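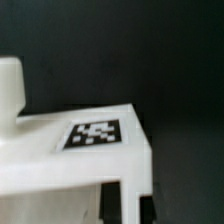
Fig. 4. White top surface and front edge.

4.2 Leveling and loading the Zokum cabinet

1. Place the cabinet on a firm floor, 100 mm from the wall.
2. Turn each foot until the top reads level in both directions.
3. Tighten the lock nuts with the key supplied by Furkton.
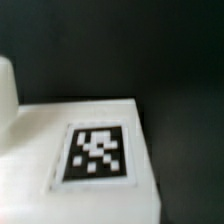 4. Wait 60 minutes after gluing before loading any drawer.
5. Load the lowest drawer first. Do not exceed 23 kg per drawer.

CAUTION: Open one drawer at a time. A loaded cabinet can tip.

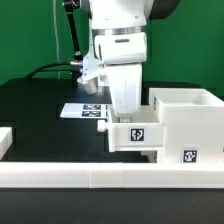

Fig. 5. White cabinet with drawer open.

Note: Wipe with a damp cloth only. Water must be below 40 °C. For replacement runners, see section 6.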